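INT 114: Materials and Color in Small Rooms
Handout 4: Wall color, value, and objects against a background

Bring this handout to studio in February along with your paint cards. The reading is the Dantas chapter on value, and the exercise at the end is due at the start of the next class.

1. Hue, value, chroma

Hue is the name of the color: red, yellow, teal. Value is how light or dark it is. Chroma is how strong or gray it is. Most mistakes in small rooms are mistakes of value. A client will spend an evening choosing between two blues and then hang them next to a white trim that makes both of them look nearly black.

Get used to naming value first. When you look at a paint card, squint at it until the hue drops away and ask where it falls between white and black. In this course we use a scale with 13 steps, where 1 is white and 13 is black. Published systems use other scales, so write down which one you are using when you hand in work.

2. Muted colors on large surfaces

A color always looks stronger on a wall than on a card. The card is small and surrounded by white paper. The wall reflects onto the other walls and fills your field of view. For this reason designers often pick a grayer version of the color the client asked for. If the client likes a clear turquoise, try a teal with more gray in it and look at it on a large sample board before you decide.

Sample boards should be painted with two coats and moved around the room. Look at them in the morning, at noon, and with the lamps on. Do not paint samples directly on the old wall color. The old color will change how you see the new one, and the edges will show through the final coat.

3. Two values of one hue

A common scheme for a small room uses one hue at two values. The darker value goes on one wall or panel, and the lighter value goes on the rest. The room holds together since the hue is shared, and the change in value gives the eye a place to stop. Keep at least 3 steps between the two. With less than that, the lighter wall can look like the darker one with a lamp on it, and clients will ask whether the painter ran out of paint.

Where the two values meet, plan the line. An inside corner is the easiest place. On a flat wall you need tape, a straight edge, or a strip of molding.

4. Warm objects, cool backgrounds

Orange and blue-green sit nearly opposite each other on the color wheel. An orange or brown object placed in front of a teal wall will look warmer than it does in front of a cream wall. This is simultaneous contrast, and it works even when both colors are fairly gray. Wood, clay, leather, and brass all benefit from it.

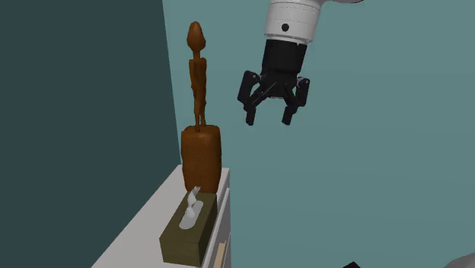 Figure 4. Rendered interior: orange-brown figurine on a white cabinet, with walls in two values of teal.

Value matters here as well. A mid-brown object against a wall of the same value will have a soft outline, even if the hues are opposites. If the shape of the object is the point, set it against something clearly lighter or clearly darker. White surfaces below an object help to separate it from the floor, but they also bounce light up onto its underside and flatten the shadows there.

Plain backgrounds suit objects with a strong outline. Patterned wallpaper suits objects with a simple surface and a large size. Small carved pieces tend to get lost in front of a pattern.

5. Renderings and real paint

Several of you are using Joltero or Filel for your presentations. Both are fine for this course. Remember that a rendered wall is usually more even than a real one. Real walls have roller marks, patches, and uneven light from windows. Screens also differ from each other, and a printed rendering will differ again. Never ask a client to approve a color from a rendering alone. Attach a painted sample to the board and label it with the maker's name and number.

6. Exercise

Choose one hue from your Rinance card set. Mix or select two values of it at least 3 steps apart. Paint each on a separate board and let both dry overnight.

Place one warm-colored object in front of each board in turn, under the same lamp. Write one paragraph on each pairing. Say where the outline of the object is clear and where it is weak.

Repeat with a white sheet of paper under the object and note any change.

The exercise is worth 40 points. Late boards lose 4 points per class meeting. Wet boards will not be accepted.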